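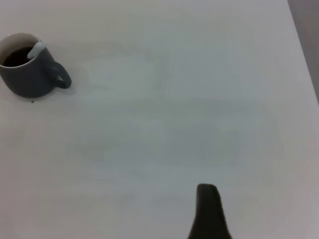
MASATHOLM, 20 May 2024 – Kukeo, the home cooking club based in Masatholm, is opening its recipe archive to everyone, and we couldn't be happier to share it! Starting today, all 2,687 recipes sent in by members over the years can be read and printed free of charge on the club's website.

The collection began as a box of handwritten cards kept in the kitchen at Tirel Hall, and it still feels like one. There are barley soups, plum dumplings, pickled beets, a rhubarb cake that shows up in several slightly different versions (we kept them all), and plenty of notes in the margins about what to do when the dough won't rise. Each recipe has been typed out with both cup and metric measures, and the original card is shown next to it wherever we still have it.

Readers can search by main ingredient, by season or by how much time they have before dinner. A special section gathers 12 soups that freeze well, all made with vegetables from members' own gardens.

To celebrate, Kukeo will hold an open kitchen at Tirel Hall in October, with help from Sjögren bakery, which is lending us its big mixer and baking the rye bread for lunch. There is room for 20 cooks at the stoves, and many more at the tables! Anyone who would like to cook can sign up through the website from the end of summer. Bring an apron and a container for leftovers.

New recipes are welcome all year. Send yours in by mail or through the form on the recipe page, and please tell us how many people it feeds.

Contact: Kukeo press desk, Tirel Hall, Masatholm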